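Zultside Link Terminal, Set-up Guide
Section 4: Bringing up the terminal and the first wavelength

Read sections 1 to 3 first. If you skipped the grounding section go back and do it. This one assumes the shelf is racked, grounded, and both power feeds are off at the breaker.

You need: the shelf key, two patch cords (LC to LC, single mode, in the accessory bag), a power meter, fiber scope, click cleaner, a laptop with an ethernet port. An adapter is fine. Wi-Fi isn't, the shelf doesn't have any.

Time: a morning if the fiber is clean. Longer if it isn't.

CAUTION: Invisible laser light. Do not look into any port or the end of any cord, lit or not. Line amp output is high enough to hurt you. Keep the dust caps on until the step says take them off.

4.1 Power up

1. Check both breakers are off. Check with a meter, not by the label.
2. Land feed A on the left terminal block, feed B on the right. Polarity is marked on the block. Black cover goes back on after.
3. Turn on feed A only. Fans go to full speed, then drop. Wait for the STATUS light to go from amber blinking to amber steady.
4. Turn on feed B. PWR B goes green.
5. Turn off feed A. Shelf must stay up. Turn A back on.
6. Do the same with B.

If the shelf drops in step 5 or 6, stop. Feeds are probably both on the same bus upstream. Talk to whoever owns the power plant before going on.

Note: an alarm called FEED MISMATCH shows up for a minute or so after step 6. It clears by itself. If it's still there when you get to 4.3, check the torque on the terminal screws.

4.2 Log in

1. Plug the laptop into the port marked CRAFT. Not MGMT, MGMT is for the network and is off out of the box.
2. Set the laptop to get its address automatically.
3. Open a browser and go to the address on the sticker inside the door.
4. User name and first password are on the same sticker. You'll be made to change the password right away. Write it in the site log.
5. Set the shelf name. Use the station name plus a number, for example Plascombe-1. No spaces, no accents. The far end station Giáp goes in as Giap, the name field doesn't take the accent and it'll cut the name off at that letter.
6. Set the clock. UTC only. Both ends have to be on UTC or the alarm logs won't line up and you will hate yourself later.
7. Save. Log out, log back in, check that the name stuck.

Software version is at the bottom of the home page. It has to say Bravo 11 or higher. If lower, do the upgrade in Appendix C now, before any fiber is plugged in. Upgrading with traffic up is possible but it's a different procedure and you need a maintenence window.

4.3 Cards

Card order matters. Shelf reads the slots left to right at boot and builds the optical path from what it finds.

Slot 1: controller (already in)
Slot 2: line amplifier
Slot 3: supervisory channel
Slot 4: mux/demux
Slots 5 to 8: transponders
Slots 9 and 10: blank, leave the filler plates in

1. Wrist strap on, clipped to the stud at lower left.
2. Take the filler plate out of slot 2. Keep it.
3. Slide the amplifier in until the levers touch the rail. Close both levers together. Don't force one side.
4. Wait for the card light. Red, then amber, then green. The amplifier is the slow one.
5. Repeat for slots 3, 4 and 5. One card at a time. Let each go green before starting the next.

CAUTION: Empty slots need filler plates. Air goes straight out the hole otherwise and the transponders run hot.

A card that stays red has either a bad seat or wrong software. Reseat once. Still red, look at the card page in the browser. CODE MISMATCH means let it sit, it is copying software from the controller. Anything else, call.
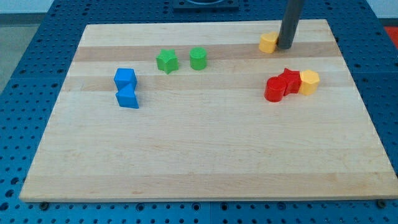
Transponders can go in any of slots 5 to 8, but fill from the left so the patch cords don't cross. The cord tray is shallow.

4.4 Clean and inspect

Do not skip. Most of the calls we get in the first week of a turn-up are dirt.

1. Cap off, scope the connector.
2. Clean with the click cleaner, one push, until it clicks.
3. Scope again.
4. Still dirty, clean again. After three tries, change the cord.
5. Plug it in right away. Don't put it down on the bench and come back to it.

Do this for both ends of every cord and for the bulkhead side of the station panel. Yes, new cords from the bag too. They are capped at the factory and the caps shed.

Angled connectors are green, flat ones are blue. The line port is angled. Everything else on the shelf is flat. Pushing a blue one into the line port will sort of fit and it'll chip the glass in the port, and then you're replacing an amplifier.

4.5 Connect the line

Call the far end before this. Somebody has to be at both stations with a phone that works in the equipment room (test it, lots of them don't).

1. Amplifier page, check that LASER says OFF. Safe by default but check.
2. Connect line out to the station panel, port as shown on your fiber assignment sheet.
3. Connect line in the same way.
4. Far end does the same, crossed. Your out is their in.
5. Both ends: power meter on the monitor port, note the dark reading.
6. Turn on the supervisory channel. This end first, then the far end.
7. Wait for SUP LINK to go green at both ends.

If SUP LINK is green at one end only, one fiber is fine and the other isn't. If it's red at both ends, in and out are swapped. Nine times in ten. Swap at the panel, not on the shelf.

Now read the span loss off the line page. Compare with the loss on the cable handover sheet. Within 1 dB, go on. Worse than that, go back to 4.4 and start at the panel. Still worse, get the cable people to shoot it again from the beach manhole. Don't make up the difference with amplifier gain. It'll come up and it'll look okay and the margin you spent is margin you needed for repairs.

Note for the land section: Plascombe has a tie cable between the landing building and the equipment floor, 370 m. The handover sheet measures from the landing building. So your number includes the tie cable and theirs doesn't.

4.6 Turn on the amplifier

1. Amplifier page, set mode to CONSTANT GAIN.
2. Type in the gain from your link plan. Not the one in the sample plan in Appendix A, that is for a lab span.
3. Tilt: leave at 0 for now.
4. Auto shutdown: ON. Leave it on, always.
5. Tell the far end you are about to light it. Wait for them to say OK.
6. LASER to ON. There's a second confirm box, it times out quick.
7. Far end reads input power and tells you. Write it down.
8. Swap roles, do the other direction.

CAUTION: With auto shutdown off, an open connector on the line stays live. Only Zultside field staff turn it off, and they tag the shelf when they do.

If the amplifier shuts down by itself after a few seconds, that's auto shutdown seeing a reflection. Usually the panel connector. Clean, scope, try again. Wait 85 seconds between tries, there is a hold-off timer and pressing ON before that just restarts it.

4.7 First wavelength

1. Pick the channel from the link plan. For the first one use a channel near the middle of the band, it's the least fussy.
2. Transponder page, slot 5. Set channel. Set line rate. Set FEC to what the plan says. Both ends have to match exactly, FEC included.
3. Patch transponder line out to the mux port with the same channel number. Line in to the demux port, same number.
4. Set launch power to the LOW value in the plan.
5. Enable. Give it two minutes to lock. Longer on long wet spans.
6. Check the Q value on the performance page. Write it down.
7. Raise launch power one step. Wait. Write down Q.
8. Keep going until Q stops getting better. Then go back down one step. Leave it there.

Don't go up past the plan's HIGH value even if Q is still climbing. Later channels share the same amplifiers and the wet plant is what it is.

No lock after ten minutes, check in this order:
Channel number the same both ends.
FEC the same both ends.
Mux port number matches the channel.
Transmit enabled at the far end (ask, don't assume).
Cords clean.

4.8 Soak

1. Put the test pattern on from the transponder page. Both directions.
2. Clear the counters. Both ends, same minute, agree the time on the phone.
3. Leave for 24 hours.
4. Read uncorrected errors. Has to be zero.
5. Read the lowest Q. Has to be above the commissioning limit in the plan.
6. Download the performance file. The shelf keeps the last 1000 records then writes over the oldest, so don't leave it till next week.

If there are errors and they all fall in one burst, look at what was going on in the room. Door logs help. Someone moving cords in the next rack is the usual thing. You can restart the soak without redoing 4.7.

If errors are spread out, Q is too low, go back to 4.7 step 4.

Note: the counters don't survive a controller restart. Don't restart the controller during a soak. Don't upgrade either.

4.9 Before you leave

1. Back up the config. System, Backup, Save to laptop. File name has the shelf name in it if you did 4.2 right.
2. Dust caps on every unused port.
3. Filler plates in every empty slot.
4. Dress the cords in the tray, no bends tighter than the tray guides.
5. Close the door. The door switch is an alarm point so make sure it clears.
6. Connect MGMT and turn it on, if the network team has given you an address. If not, leave it off and tell them.
7. Unplug the laptop from CRAFT.
8. Fill in the turn-up sheet. Span loss both ways, input power both ways, final launch power, final Q, soak start and stop in UTC.

Send the sheet and the backup file to Otis Mahmoud in Link Support. Questions on the link plan itself go to Fatima Mokoena, she signs them off. Support line is staffed 7 am to 7 pm, outside of that it goes to the on-call and they'll ask for the shelf serial number, inside the door, under the password sticker.

Changes to this section since November: slot 3 and 4 order corrected, hold-off timer added in 4.6, UTC note added. If your printed copy shows the mux in slot 3 throw it out.

Next: Section 5, Adding wavelengths to a live span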